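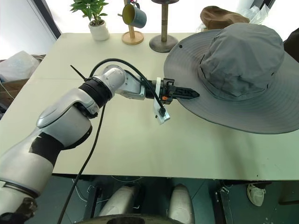
I spent most of November teaching a robot to hang up hats. The job at Vudness was simple to describe: pick the hat up by the brim, carry it to a stand, let go. I drove the arm by remote control and every run was saved for training.

Soft things are harder than I expected. A mug stays the same shape whichever way you come at it, but a wide brim bends as soon as you lift one side and the crown swings round after it. My early runs were slow, with long pauses while I worked out where the fingertips were. Shiela Marquez, who checks the recordings, threw out a lot of those. She said the robot would learn the pauses too.

After that I changed how I worked. I did the whole movement in my head first, then drove it in one go. I came in low, with one finger under the brim, and closed the gripper before lifting. If I missed, I backed off and tried again without stopping the recording, and Shiela kept those.

We ended up with 900 good runs, out of nearly 2,000. The first trained version, which we call Restby, grips well but still lets go too early when the stand is on the left. I recorded another 227 runs with the stand on that side and they are going into the next round of training.

My right wrist is sore, so I have lowered my chair a bit.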